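Stress cracks in acrylic drawer box after cleaning
Posted in Plastics and Finishes

Gwilliam_R
I have a smoked acrylic desk box, 3 mm walls by my caliper, with a divider and a flap on the front. In July I wiped it down with a spray glass cleaner. By Friday there were fine silvery lines running in from the glued joints, mostly along the bottom. They are under the surface; a fingernail does not catch on them. A second box of the same make, wiped only with water, has none.
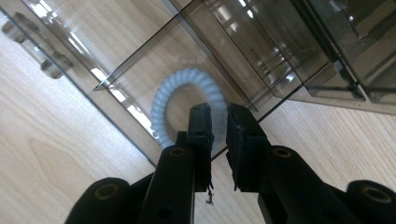
The joints still hold and nothing leaks or flexes. Things I want to know:
1. Are the lines going to grow?
2. Can they be polished out? I have wet paper in 800 and 2000 grit and a tub of Flomar plastic polish.
3. What should I use for cleaning from now on?
The box stays indoors at normal room temperature and holds stationery only, so load should not be a factor.

Rhydian Hopkin
What you describe is crazing. Cutting and solvent bonding both leave tension locked in the sheet, and it is highest near the joints. Alcohol or ammonia on a stressed surface opens very small cracks, and light reflects off their inner faces, so they look silver. Many glass cleaners contain one or the other. Check the label.

On growth: with no further solvent contact and no load, they usually stop. Mark the end of the longest line with a grease pencil on the outside and look again in a month.

On polishing: crazing has depth. You can sand below it if it is shallow, but on a 3 mm wall you will see the dip before you reach the bottom of the cracks. Sanding also adds heat and fresh stress. I would leave it alone. The 2000 grit and the Flomar are fine for ordinary surface scratches well away from the joints.

For new work, anneal before and after bonding. Cast sheet of that thickness gets several hours in an oven at 80 C, then a slow cool with the door shut. Do not try this on a finished box with a flap, as the hinge parts and the joints may move.

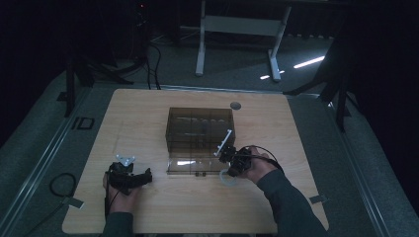 Smoked acrylic box with divider and front flap, on a maple-toned tabletop.

Cleaning: lukewarm water, one drop of plain dish soap, soft cotton cloth, no pressure. Rinse and blot. Paper towels scratch.

Nia Parri
Had the same on a Merker tray. Toothpaste did nothing except make it cloudy. Threw it out.

Gwilliam_R
Label says isopropyl alcohol, second ingredient. I have marked the longest line and will leave the paper in the drawer. Does the antistatic wipe from Tronau count as safe? The pack lists no ingredients.

Rhydian Hopkin
Without a list, assume alcohol. Ask them for the safety data sheet, or use the soap and water.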